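4. Assessment of the Eko two-arm kit

The Eko kit was lent to the project by Kuster in November. Theresia Pichler prepared the tabletop cleaning task, which uses a dustpan, a hand brush and crumpled tissues. 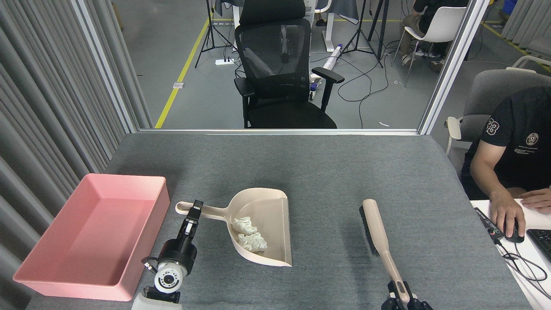
Each arm was set up separately, following the supplier's handbook. The section on gripper settings was found to be unclear, and Nathalie Gagnon wrote a replacement of 2 pages. The task was then run 209 times. Results are given in section 5.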